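Acta de la reunión de seguimiento: kit de mano articulada Clurkemell
Martes, 12:00. Sala pequeña de la planta baja.

Se abre la reunión con la lectura del acta anterior, que se aprueba sin cambios salvo el nombre del distribuidor, que es Hilier y figuraba mal escrito.

1. Oferta recibida

Hilier mantiene la oferta de marzo: kit de mano con pulgar, adaptador de muñeca, licencia de control y soporte durante 12 meses. La cuota de mantenimiento a partir del segundo año queda en 1.366 euros. Plalov ha presentado una oferta más barata, sin adaptador y sin soporte presencial. Se acuerda no descartarla hasta tener por escrito el precio del adaptador.

2. Pruebas con fruta

El lote de pruebas incluye fruta de piel irregular, a petición del cliente final, Kalinowski. La tarea acordada es coger la pieza de la mesa y dejarla en la bandeja azul. Para el informe se usarán las vistas de la cámara fija y de la cámara de muñeca.

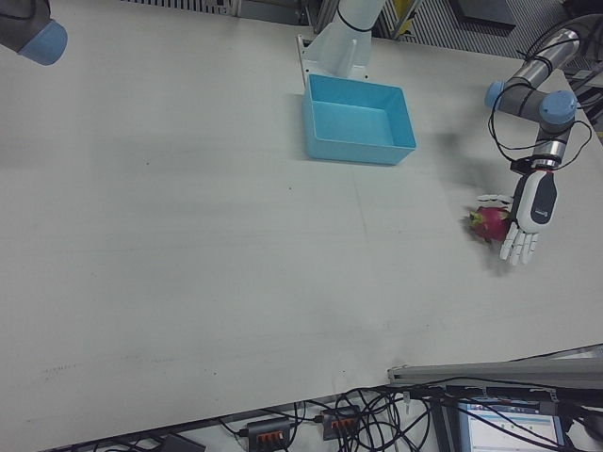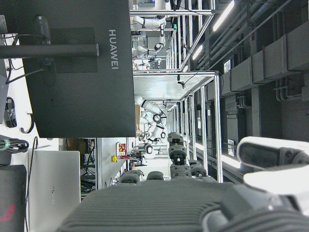
Redacción del acta: Secretaría técnica, área de evaluación de equipos

Se discute si la pitahaya es una pieza adecuada para comparar proveedores. Parte de los asistentes prefiere empezar por una fruta más lisa. Se decide conservarla y añadir limones y aguacates, con 23 intentos por fruta y la misma posición de salida de la bandeja en todos ellos.

Sobre el manual del kit, se señala que el capítulo de calibración del pulgar remite a un anexo que no venía en la entrega. Se reclamará a Hilier.

3. Puesto de trabajo

Se pide recoger los cables que hay bajo la mesa del brazo y etiquetar las regletas antes de la siguiente tanda. Queda pendiente decidir si el monitor se sube a un soporte lateral.

4. Acuerdos

Pedir a Plalov precio cerrado del adaptador.
Reclamar a Hilier el anexo de calibración y las condiciones de sustitución de dedos.
Enviar a Kalinowski la lista de frutas para su visto bueno.
Ampliar el préstamo del kit 7 días, si el distribuidor lo acepta sin coste.

5. Ruegos y preguntas

Se pregunta si la licencia permite usar la mano en un segundo brazo. La oferta no lo aclara y se consultará junto con lo anterior.

Se levanta la sesión a las 13:10.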